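Updated 11/10/2018

## Cleaning rims, seams and lids on kitchen appliances

Most of the grime on a small appliance ends up in one place: the line where the outer housing meets the inside. The flat parts get wiped every day and stay fine. The seam gets skipped, and after a few weeks there is a gray or brown line along it that a quick pass with a sponge won't lift.

This page covers bread makers, rice cookers, bins with lids, and anything else with a rim and a recess.

### What you need

- 2 cotton cloths, one damp and one dry. Old T-shirts and worn bandanas work well. Terry is too thick to get into a narrow crease.
- 500 ml warm water in a bowl
- A small squirt of dish soap
- A wooden toothpick for corners

Skip scouring pads and powder cleaners. They leave fine scratches on shiny trim, and the scratches hold dirt.

### Before you start

Switch the appliance off, unplug it if it has a plug you can reach, and let it cool all the way. If the inner pot or basket comes out, take it out and wash it separately. Shake or brush out crumbs first. Wet crumbs turn to paste and go deeper into the gap.

Read the booklet if you still have it. The one for our old Tastberg bread maker says not to use any liquid near the lid hinge, and other makers may say something different.

### Cleaning the seam

1. Dip the cloth, then wring it hard. It should not drip when you squeeze it again.
2. Bunch it up so there is a firm fold over your fingertips.
3. Hold the housing still with your other hand, laid flat.
4. Push the fold into the crease and pull it along in short strokes. Turn to a clean part of the cloth when it picks up dirt.
5. For a hard spot, lay the damp cloth on it for a few minutes and try again.
6. Wrap the toothpick in one layer of cloth for corners.
7. Go over the seam with plain water, then with the dry cloth.
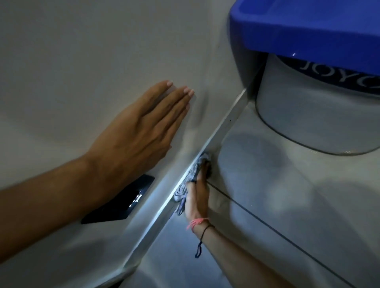
*Wiping along the rim with a bunched cloth, other hand flat on the housing.*

### Display panels

Do these last with the dry cloth. If there are fingerprints, breathe on the panel and wipe again. Never spray cleaner at it. Spray the cloth if you have to use any.

### How often

Once a week for things used daily, once a month for the rest. In October I also do the ones that have been in the cupboard all summer, before the baking starts.

### A reader's note

Rimantas Vasiliauskas wrote in to say he uses white vinegar and water, half and half, on rims with hard water marks. It worked on my kettle. Rinse well afterward, and keep it off rubber seals.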